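Thread on how a printed prayer timetable gets its numbers. I maintain the one for Skurka, and the same questions come in every month, usually from people comparing our sheet with a phone app.

Five daily prayers, each tied to a position of the sun. Fajr begins at dawn, Dhuhr after midday, Asr in the afternoon, Maghrib at sunset, Isha when the twilight is gone. Clock times are a translation of those positions. The translation needs latitude, longitude, time zone, date and a few conventions.

Start with midday. Solar noon is the moment the sun crosses the local meridian. Skurka sits 1.75 degrees west of the meridian its time zone is built on. At four minutes per degree, that puts our average solar noon 7 minutes after 12:00 standard time.

Then the equation of time. A sundial and a clock disagree over the year, mostly due to the tilt of the earth's axis and its elliptical orbit. In early November the sundial is 16 minutes ahead of the clock. In mid February it is 14 minutes behind.

Put together: solar noon in Skurka is 11:51 in early November and 12:21 in mid February. Same town, half an hour apart. If your Dhuhr time never moves, somebody has rounded it on purpose for a congregation schedule. Fine for a schedule, wrong as a start time.

We add a short margin after solar noon. The time for Dhuhr begins once the sun has passed the meridian, and the margin also covers rounding to the whole minute. 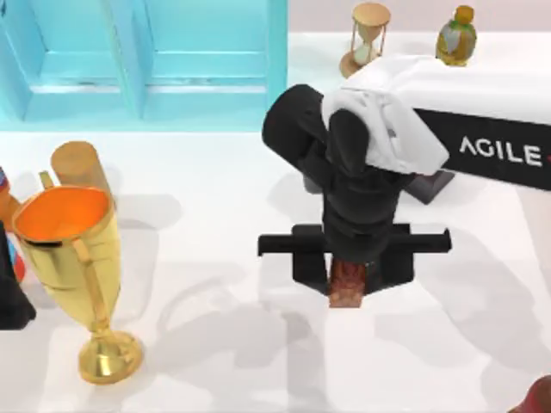
Asr is defined by shadow length, so it can be checked with almost anything that has a flat bottom and a known height. Measure the object's shadow at solar noon first. Asr starts when the shadow equals that noon shadow plus one height of the object. A small rectangular block like the reddish-brown one between the two black fingers is enough, stood upright on a level surface in open sun. Clear the surface first; a table as crowded as that one leaves the shadow nowhere to fall.

The Hanafi position uses two heights in place of one. Both values are on our sheet, in adjacent columns. Depending on season the gap can be well over half an hour. This is the most common reason two timetables for the same town differ in the afternoon. Neither has an error in it.

The noon shadow term matters. Leave it out and winter Asr comes out far too early, in some latitudes before noon. I found this mistake in an old Bririmel spreadsheet, where the cell for it had been set to zero and copied down the column.

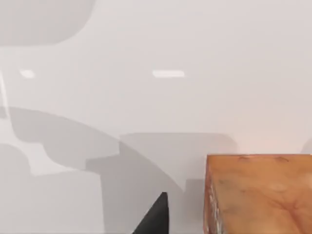 Shadow checks have a precision limit. The sun is a disk half a degree wide, so every shadow it throws has a fuzzy border, and the border gets wider with distance from the object. Indoor light has the same problem or worse. Look at the gray shapes on this pale tabletop: the boundaries are blurred, several shadows overlap in slightly different grays, and two people with rulers would pick two different edges. Outdoors, use a short object and mark the middle of the fuzzy band. Use the same rule for the noon shadow and the afternoon one.

Maghrib. Sunset is when the upper edge of the sun drops below the horizon. The usual calculation puts the sun's center 0.833 degrees below level, which covers refraction and the sun's radius.

Elevation comes in here. The upper settlement at Hevau is at 3,578 feet with an open western view to the lowland. The visible horizon there dips nearly a degree, and sunset is several minutes later than the standard figure. Hevau gets its own Maghrib column. People fasting in Ramadan care about this column more than any other.

Fajr and Isha depend on how far the sun is below the horizon. Published conventions range from 15 to 18 degrees or more. The choice of angle is a religious ruling, and the software only applies it. We print the angle at the foot of the page.

The new sheet goes up Tuesday. The Janevski plugin still lists Skurka with the coordinates of Bririmel. If you use it, enter the location by hand and check the Asr setting before you write to me.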